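Pedaling all night for the food pantry: a chat with the woman behind the Wekarano ride

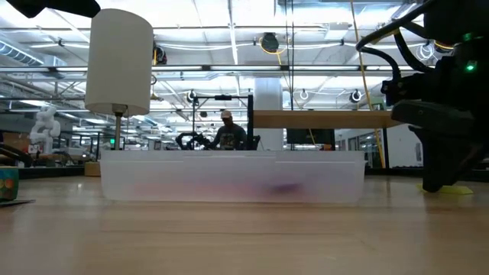

A plastic bin and a lamp on the table.

Last updated: 13/11/2019

I should say up front that I am not a bike person. I own one, it lives behind the water heater, and the tires went flat sometime during my last job. So when the Konwood office asked me to talk to our lettings manager about the overnight charity ride she runs, I figured I'd get 15 minutes of gear talk and go home. I was there until they locked the building!

She started the ride because she was annoyed. "I'd signed up for a fun run and it got rained out, and I'd already collected the money from people," she told me. "I felt like a crook. So I thought, fine, what can I do indoors where the weather can't get me?" Her answer was stationary bikes in the old Plurkodness showroom, running from Friday supper to Saturday breakfast, with the riders swapping in and out all night.

The first one had two bikes, and one of those squealed. "You could hear it from the parking lot," she said. "A man from the bakery came over at four in the morning to ask if we had an animal in there. He ended up doing an hour on it in his apron." (He has been back for every ride since, minus the apron.)

This past March they had 114 riders on the sign-up sheet, which got taped together so many times that it went down the wall and along the baseboard. People came from the Konwood branches, from Lim down the road, and from the two schools. All of the money goes to the Wekarano food pantry, and it mostly pays for the boring stuff – freezer repairs, gas for the van, shelving. She likes it that way. "Folks will give you canned corn all day long. Try getting them excited about a compressor."

I asked what the worst hour is and she didn't have to think. "Three to four. The pizza's gone, the music is somebody's awful playlist, and everybody who said they'd stay up with you is asleep on a yoga mat." She takes that slot herself every year. She told me she gets through it by reading the pledge forms, where people are supposed to write their name and amount but often add a note. Her favorite just said "go faster."

Does she train? She laughed at me for a good while. "I walk up the stairs to the office. I do appraisals in houses with a lot of stairs. That's the program." What she does do is plan, and there's a fat green folder to prove it, with a page for extension cords and another for who can't have peanuts. She let me flip through it. I found a whole page headed TOWELS, underlined twice, and I got the feeling there was a bad year behind that one. She wouldn't say.

We got onto work for a while too, since she's been in the rental side of things for ages and has sold half her tenants on the ride. One couple signed a lease and a pledge form at the same sitting. "I told them one of those was optional," she said. "They did read them both pretty carefully after that."

Next time she wants a kids' hour early in the evening with smaller bikes, and a soup table run by the Lim people, who have apparently been asking for one and have strong feelings about barley. She would also like the heating in the showroom to come on before midnight. The landlord has heard about this. He'll be hearing about it again.

I made the mistake of saying it sounded like fun, and out came the folder. So I'm down for a half hour, sometime after two in the morning – I tried for the slot right after supper but it had been taken by her mother. If you'd like to ride, or you have a stationary bike that doesn't squeal, stop by the front desk at Konwood and ask for a form. You can pledge there as well, cash or check, and you're welcome to leave a note with it. She does read them.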